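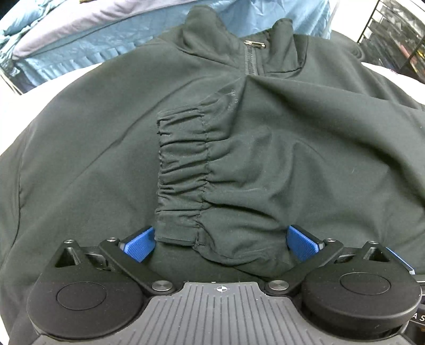

Dastov Hand Gripper, model 602

Teach by doing, with your own hand

If you can fold a jacket, you can show a robot how to fold a jacket. The Dastov is held in the hand and worked like a pair of tongs, and every pinch, lift and turn you make is recorded for the arm to learn from. No remote control, no code, and you can take it to wherever the washing is!

We love it most on clothes. The blue finger pads have a finely textured face, so you can close them on a sleeve at the cuff and lay it across the front without bunching the lot.

What's in the box
Gripper with pads fitted
Spare pads, 3 pairs
Charging lead
Carry case from Górecki

Good to know
Weight: 263 g without the case
Pads swap over with a small screwdriver
Works with Skumasine arms and the Trosurville training software

Getting started
Run through the task 5 times at your normal speed before you record anything. Start with the garment in a different place each time, crumpled or flat, and keep the crosshair on the top plate clear of cloth when you can.

Questions about fitting or spares go to Fionnuala Foley in the workshop, who is in every day except Thursday and loves hearing what people are teaching their arms.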